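Sticking drawer on a small wooden cabinet, should I sand it or wax it?
Home & Household > Furniture and small repairs

Posted by drawer_widow, April
I inherited a little two-drawer box from an aunt, the kind that lives on a desk and holds stamps, dead batteries and one key that fits nothing. The bottom drawer is a delight. The top one opens halfway, thinks about it, and then stays there until I swear at it. In winter it was fine. It started in April when the rain did.

I have already tried: pulling harder, pulling more gently, and a pencil rubbed along the edges because my neighbor said so. The pencil helped for 11 days. Now I have gray fingers and the same drawer.

There's no hardware in it, just wood sliding on wood. The outside has a painted finish I'd like to keep. Do I sand the sides, wax them, or accept that I own one and a half drawers?

3 replies

Plunelix
Don't sand yet. Sanding is the one step you can't take back, and if the drawer only sticks in damp weather you'll sand it to fit in April and have it rattling around by January.

Start by taking the drawer all the way out and turning it over. Look for shiny patches on the bottom edges and the sides. Those are where it's rubbing. If you can't see any, run a piece of chalk along the edges, slide the drawer in and out a couple of times, and check where the chalk has worn off.

Then empty the opening. I mean really look in there with a flashlight. I spent an entire evening on a drawer like yours that turned out to be jammed by a 20 cent stamp folded in half.

If it's clean, let the drawer sit somewhere dry for a few days, out of the cabinet, away from the radiator. Then rub plain candle wax on the shiny spots, and on the runners they touch. White candle. The scented ones work too but your stamps will smell of Autumn Hayride until you die.

Only if it still binds after that, take 220 grit on a flat block and give the shiny spots a few strokes. Try the fit, a few more strokes, try again. Keep the paper off the front, where your finish is, and wax the bare wood when you're done.

Two of the small black one I leave on the table:

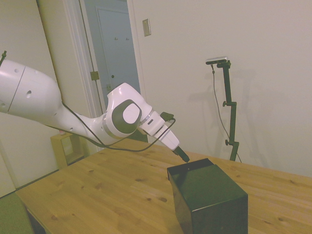
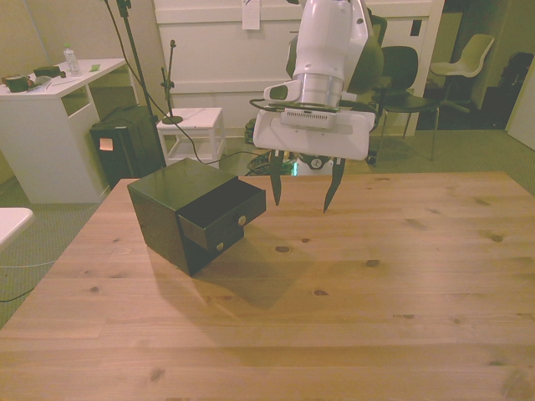 Black two-knob cabinet on the pine table, top drawer partway open in the second picture.

One more thing on knobs. If you pull from a single center knob, pull straight. People yank these little drawers up and to one side, and a short wide drawer will wedge itself crooked if you look at it wrong. Half the sticking drawers I've been handed were sticking because of the hand — mine included.

Misonholm431
Just spray it with WD-40, works on everything

Amaral
Please don't spray it with anything. Oil soaks into bare wood, swells it a bit, collects dust, and then you have a drawer that sticks and also stains your envelopes. Ask me about my mother's sewing box. Or don't, she still brings it up.

Agree with Plunelix on the candle. A dry bar of soap will do in a pinch, although soap can draw moisture and damp is what started all this, so I'd stay with wax.

What I'd add is to check that the case is square. Measure the opening corner to corner, both ways. If the two numbers don't match, the case has racked and no amount of wax is going to talk it out of it. On a small glued box that usually means a back panel has come loose. A dab of wood glue, a clamp, overnight, and the drawer often fixes itself.

Also make sure the thing is sitting on a flat surface. I once diagnosed a serious structural problem that was a coaster under one corner.

drawer_widow
Update: no stamp, but there was a paper clip and a raisin. Waxed it with a birthday candle shaped like a 4. It opens all the way now. The key still fits nothing.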